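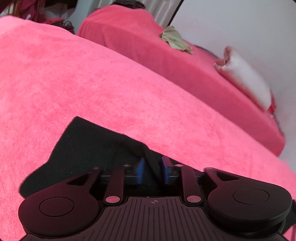

Household Textiles, Unit 6: Folding small dark items on a soft surface

Course notes, Damian Kołodziej. Revised 25/08/2019

Read these before the practical. They replace the old sheet, which repeated a good many claims from folding manuals that I have never seen hold up in a real bedroom.

1. The surface

Most manuals tell you to fold on a hard table. Most people fold on the bed, so we will work on the bed too, or on a towel laid out flat. The usual objection is that a soft surface "grips" the cloth and spoils the fold. I am not convinced. Pile does drag a little on a knit, and you will feel it when you pull a corner across, but the fix is to lift the corner and set it down. Anyone who drags will get a poor fold on a table as well.

What I do accept is the point about color. Black on black is miserable to work with. Black cloth on something pale or bright lets you see the outline, and the outline is all you have to go by when the piece has no print and no obvious seam. Pink does very well.

2. Finding the edges

Before folding, find out what shape you have. With small dark pieces this takes longer than the fold itself. Spread the piece out, let go of it, and look. Students tend to skip this and fold whatever happens to be lying there, bunched part included, and then wonder why the packet has a lump in it.

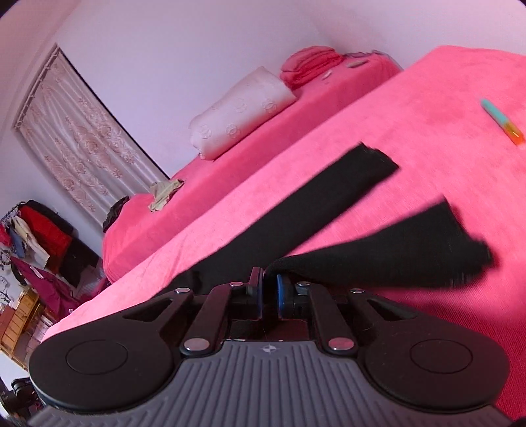

Fig. 1. Black fabric on a pink bed, held where it bunches, with one long straight flap and one broader flap.

Look at the ends of the two flaps. The long one finishes fairly square, if a little frayed, and the broader one is ragged and curls. A manual would have you "align the edges" at this point. Which edges? A ragged end can't be aligned with anything. Use the straight flap as your reference, bring the broader one over to it, and turn the untidy end to the inside. If that leaves the packet slightly thick on one side, leave it thick.

3. Where to hold it

The Ovel method says to pinch at the exact center and shake. The Duda method says never to pinch at all and to use the flat of the hand. Both come with diagrams and neither comes with any evidence that I could find. Try each on the same piece and write down what happened, including if nothing much did.

My own view, for what it is worth: a pinch in the middle is fine for moving a piece and poor for spreading it. The cloth gathers at the pinch and the flaps go where they like. To spread, hold near an edge.

4. Folding boards and sprays

You will be asked about these by relatives. The Ninton board is sized for shirts and does nothing for a piece this small. Statent spray is sold as making knits "fold-ready". We tried it in August on 11 pieces, with a second lot left unsprayed, and the group could not tell one pile from the other. That is a small trial and I wouldn't hang much on it, but I wouldn't buy the spray either.

5. For the practical

Bring 9 small dark items, clean, at least two of them with a frayed or uneven edge. No socks.
Bring a towel in a contrasting color.
Allow 90 minutes. The folding will not fill it, but the notes should.
For each item, record the surface, where you held it, and how many attempts the fold took.

Please don't tidy up your results. Last year's sheets all reported a perfect fold at the first attempt, and I watched those folds being made.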